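Fesora Docs
Datasets Guides Changelog Licence Contact

Datasets / Household / Tabletop Items / README

# Tabletop Items: Travel and Toiletries Set

## Summary

This set covers small household items laid out on tables, benches and desks before they are sorted, packed or put away. It holds 2,000 still pictures with item labels, surface labels and short placement notes. The subject is everyday clutter: bottles, tubes, tins, folded cloth, cards and small boxes, at the density found on a table that is in use.

The set was compiled by Fesora and labelled with Flutix, our in-house labelling tool. The label scheme is called Liro and is described below. Earlier releases used a flat list of item names. That list has been retired and files that depend on it will not load.

## Contents

- `pictures/` – 2,000 stills, colour
- `labels/items.csv` – one row per labelled item
- `labels/surfaces.csv` – one row per picture
- `labels/placement.csv` – one row per pair of items that touch or overlap
- `splits/train.txt`, `splits/check.txt`, `splits/hold.txt`
- `LIRO.md` – full label scheme
- `CHANGES.md` – release notes

Of the 2,000 pictures, 1,025 show at least one drink container and 1,000 show at least one item of folded or crumpled cloth. The two groups overlap. Pictures with neither are mostly tubes, jars and boxes.

## Item classes

Liro has 15 top-level item classes. Each item gets exactly one class and any number of attributes. Classes follow the form of the object. Contents are recorded as an attribute, and only where print on the pack makes them clear.

Classes most often confused during labelling:

- `flask` and `cup`. A lidded or capped container made for carrying a drink is `flask`. An open container is `cup` unless the rim is threaded, in which case it is `flask` with the attribute `open`.
- `tin` and `jar`. A round container with a lid is `tin` if it is wider than it is tall and `jar` if not. Material is not used. Many round cosmetic containers are plastic and were labelled `tin` under this rule.
- `tube`. Any squeeze container with a crimped end. The cap end is the front of the item for the purposes of direction.
- `cloth`. Covers clothing, towels, flags, bags with no frame, and loose fabric that cannot be named. Use `folded` or `crumpled`. An item that is partly folded and partly loose takes `crumpled`.
- `card`. Flat, stiff and thin. If thickness cannot be judged, add `unsure`.

A tag, charm or sticker fixed to an item is not labelled as a separate item. It is recorded with the attribute `attached`.

## Surfaces

Each picture has one surface row. Fields are `colour`, `edge`, `glare` and `crowding`. `edge` is `straight`, `curved` or `none`. `glare` is set to `yes` where window or lamp light reflects strongly enough to hide part of the surface. `crowding` is judged on the whole surface, so a table with one busy side and one clear side is `uneven`.

Surface material is not recorded. Labellers could not agree on laminate against painted board, and the field was dropped in August.

## Placement notes

Placement is recorded for pairs. The relation is one of `rests_on`, `leans_on`, `touches`, `inside` or `covers`. Only contact that can be seen is labelled. Items that are close but separated by a visible gap are left out of the file.

Long items need care. A flask lying on its side with one end on a piece of cloth and the rest on the table takes `rests_on` with the attribute `part`. The class does not change when an item is lying down. Orientation goes in the `pose` field, which is `upright`, `side`, `inverted` or `tilted`. 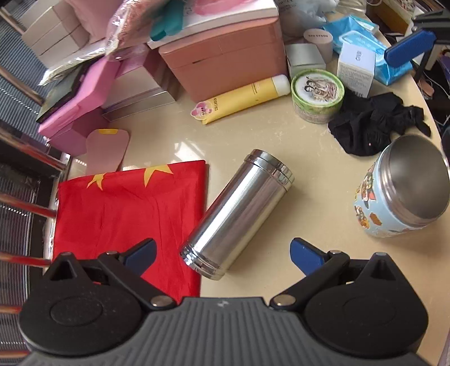 ### Category: mixed table, uneven crowding

The surface row reads cream, curved edge, glare yes. The stainless-steel thermos is `flask`, pose `side`, and its lower end over the edge of the red flag gives `rests_on` with `part`. The flag is `cloth`, `folded`, with the pattern field set to `stars`. Its colour field is `red` only, as pattern colours are not listed separately.

The light blue container has a threaded rim and no lid, so it is `flask`, `open`, with `printed` for the cartoon artwork. The black fabric is `cloth`, `crumpled`, with no narrower name. The yellow tube has `COLLAGEN` in the text field and `attached` for the pink tag at the crimped end. Its cap is almost touching the green round container, but no contact is recorded. The pink item past the corner of the flag is `card`, `unsure`.

Rows of this kind account for most of the second-pass corrections. Reflective metal causes errors in the colour field, where brown tones picked up from the table were entered as the colour of the item. The rule is to enter `steel` for bare polished metal whatever it reflects.

## Text on packs

Printed words are copied only where every letter can be read. Part words are left out. Case is kept as printed. Smaller lines that cannot be read are marked `small_print` with no text. No brand list is supplied and no attempt was made to identify products from artwork or colour.

Illustrated characters on packs are marked `printed`. They are not named.

## Splits

The split is by table and not by picture, so the same group of items does not appear in both `train` and `check`. The `hold` list contains tables labelled by a second team at Sadeghi, who worked from `LIRO.md` alone. Agreement on class was good. Agreement on `crumpled` against `folded` was poor for dark fabric, and users who need that distinction should check the rows themselves.

## Known problems

- Dark cloth is under-labelled where it lies near the edge of a table. Narrow ends and straps are sometimes missed.
- `open` was added late. Some open flasks in the training split still lack it.
- Mirror finishes produce false `touches` rows where a reflection was read as contact.
- Boxes standing at the back of crowded tables are often labelled as one item when there are two.
- Caps and lids lying apart from their containers have no link back to them.
- Spelling in free-text notes is mixed. Field values use `colour` and `grey` throughout.

## Suitable use

The set suits work on sorting household items, finding things on a crowded table, and describing how items are placed. It is too small for reading fine print. It should not be used to estimate what a household owns or buys, as the items were gathered on tables for labelling and repeat across pictures.

## Loading

The CSV files are comma-separated, UTF-8, with a header row. Join on `picture_id`. `placement.csv` refers to items by `item_id`, and the first item in each pair is the one on top for `rests_on` and `covers`. Empty fields mean not recorded. A value of `no` means checked and absent.

## Corrections

Send corrections as a CSV in the same layout as the file being corrected, with a `reason` column at the end. Corrections to class are reviewed before corrections to attributes. Accepted rows are listed in `CHANGES.md` under the next release.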